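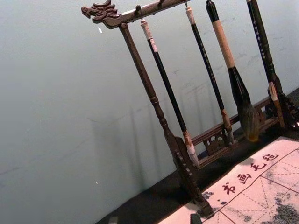
3.2 Storage and drying of the test brushes

Wear was assessed on brushes drawn from the Uvthorpe teaching collection, following the protocol of Lefèvre and Lebrun. Each brush was rinsed in still water for 45 seconds, pressed once between blotting sheets and hung by its loop, tip down, for 14 hours before weighing. Flat drying was excluded after the Trelport pilot, in which water held at the ferrule softened the glue and raised hair loss in the next session.

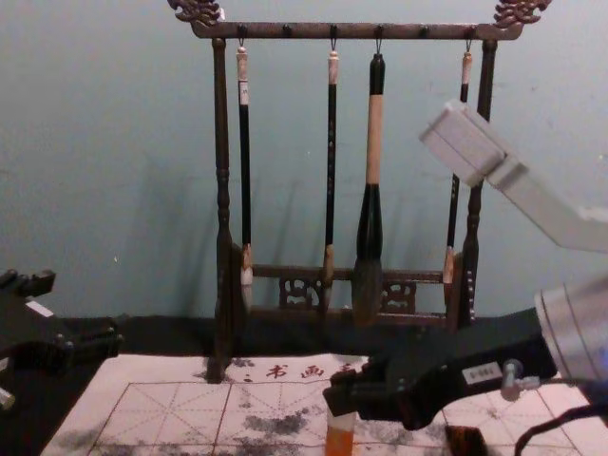 Figure 2. Brush rack with turned posts and carved finials, brushes hung from the top bar.

Hair loss was recorded over 337 sessions. Goat-hair brushes shed most in the first month of use - the Barreto series shows the same early peak - and then leveled off. Mixed-hair brushes showed no clear peak. Sessions held in December were analyzed separately, as room humidity fell below the range set in Section 2.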